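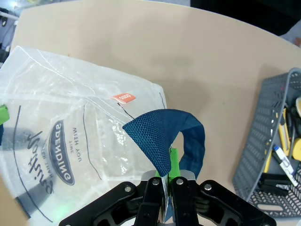 A strap is the easiest thing in the room to fold and the easiest to fold badly, Baiba Grīnberga used to tell new packers at the Zekmont workroom, and she would then hand each of them one strap and one bag and leave them to it for the rest of the hour.

Chapter 8
Straps, Mesh, and Clear Bags

The last chapter dealt with flat goods: towels, pillow covers, napkins, and other pieces that stay more or less where you put them. Narrow goods act differently. A strap has two long edges close together and two ends far apart, and it will turn, curl, or spring open as soon as you let go of one end. Much of the work in this chapter is learning where to hold it.

By the end of the chapter you should be able to name the parts of a strap, tell the common kinds of narrow fabric apart by touch, make the three basic folds, and put a folded strap into a clear bag without losing the fold. You will need a table with a smooth top, a few straps of different fabrics, and a handful of clear bags in at least two sizes. Scissors and tape are not used until Chapter 9.

8.1 Parts of a strap

The long sides of a strap are its edges. The short sides are its ends. The two broad surfaces are its faces, and on many fabrics one face is smoother or shinier than the other. That one is called the right face, and the duller one is the wrong face. On some mesh there is no real difference between the two. In that case pick one, and keep to it for the whole batch.

An end may be cut square, cut at a slant, or finished in some way, with stitching, heat, or a folded hem. Look at the ends first. A raw end on a woven strap can start to fray after it has been handled a few times, and a strap that frays on the table will leave threads in the bag.

The place where a strap bends is called the turn. A soft turn is an open curve, such as the arch in the strap at the head of this chapter. A hard turn is pressed flat and will leave a crease if it stays pressed for long. Narrow goods should be kept in soft turns for as long as possible and given a hard turn only when the fold calls for it.

8.2 Kinds of narrow fabric

Webbing is a dense, flat weave. It is stiff along its length and does not stretch much. It takes a hard turn poorly and will try to open again, so it is usually rolled.

Tape, in this book, means a thin woven strip such as twill tape or seam tape. It folds well in any direction and tangles just as well. Keep tape on its card or spool until you need it.

Elastic stretches along its length. Never pull it tight while folding. A piece folded under tension will shrink back inside the bag and drag the fold out of line.

Mesh is open fabric, woven or knitted, with small gaps between the threads. It comes in many patterns. The dark blue mesh strap shown at the start of the chapter has a fine diamond texture and a slight sheen, and its color shifts toward teal where the light strikes it. Sheen matters when you are sorting. Two straps cut from the same roll can look like two different blues if one lies face up and the other is bent away from the lamp. Lay both flat and side by side before you decide that they don't match.

Mesh is light, and the open weave gives your fingers something to grip. It also snags. Rings, rough nails, watch buckles, and splinters at the edge of a table will all catch a thread. Run your palm along the table before you begin. If you feel anything, cover that spot or move.

8.3 Setting up the table

Clear the top completely and wipe it. A plain, light surface is best for dark goods, and a dark mat is best for white or cream ones. Put the bags on one side and the straps on the other. Most right-handed workers like the bags on the left, open end toward them, but the order is up to you so long as it stays the same through the batch.

Clear bags are awkward on a shiny table. They pick up every bit of light in the room, and a creased bag shows so many bright lines that it is hard to see what is inside it. Move the lamp until the glare falls to one side. In the Jafri packing room the lamps hang low and to the rear of each table, and workers there check a filled bag by tilting it once toward themselves and once away. The habit is a good one and costs nothing.

If the bag is printed, decide which way up the printing should be before you fill the first one. Some bags carry a large mark, like a dark oval with a word in white capitals, and a mark of that sort can hide a good part of what lies behind it. Place the strap where it can be seen through the clear part.

8.4 The three basic folds

The half fold. Lay the strap flat with the right face down. Bring one end over to meet the other, keeping the edges lined up. Leave the turn soft. Use this fold for short straps and for any strap that will be unpacked the same day.

The loop fold. Hold one end between finger and thumb with the right face out. Bring the other end around in an open circle and lay it against the first, then pinch the two together. The loop may stand up or lie on its side. This is the fold to use when a strap has to be moved from place to place, as it can be held at a single point and no crease is set. Watch the free end. If the pinch is too far from the end, the corner will flare outward and catch on the mouth of the bag.

The roll. Start at one end and turn the strap over on itself until you reach the other. Roll loosely at first, then draw the roll snug with one slow turn of the wrist. A roll needs a band or a tight bag to hold it.

A fourth fold, the fan, is covered in Chapter 9 along with bands and clips.

8.5 Opening and filling a bag

New bags cling shut. Rub the open edge between your finger and thumb until the two layers slide apart, then put two fingers inside and spread them. Do not blow into the bag.

With the mouth held open, bring the strap in turn first and ends last. The turn is the smoothest part and will not catch. Set the strap down at the bottom of the bag, let go, and draw your hand out flat. If the strap comes back out with your hand, you let go too late or your fingers were curled.

Smooth the bag from the closed end toward the mouth to press out the air. Some air will stay in, and for mesh this does no harm. Webbing should be bagged as flat as you can get it, or the bags will slide off one another when stacked.

A bag that is much too large for its strap is a common fault. The strap travels, the fold opens, and the bag arrives looking as if it had been filled in a hurry. At Bendatden, a batch of 50 straps was once opened on delivery and 19 had come unfolded, all of them in the larger bag size. The straps were refolded and sent on in the smaller one.

8.6 Words used in this chapter

Edge: a long side of a strap.
End: a short side of a strap.
Face: either of the two broad surfaces.
Flare: an end or corner that stands out from the fold.
Turn: the place where a strap bends, soft or hard.
Snag: a thread pulled out of the weave.

Practice 8A

Take a single mesh strap and make the loop fold ten times, changing hands after the fifth. Each time, set the loop down on the table and watch how far it opens. Write down where you were holding it. Then do the same with a piece of webbing of about the same length and compare your notes. Keep both straps out on the table, as they will be used again in Practice 8B with the small bags.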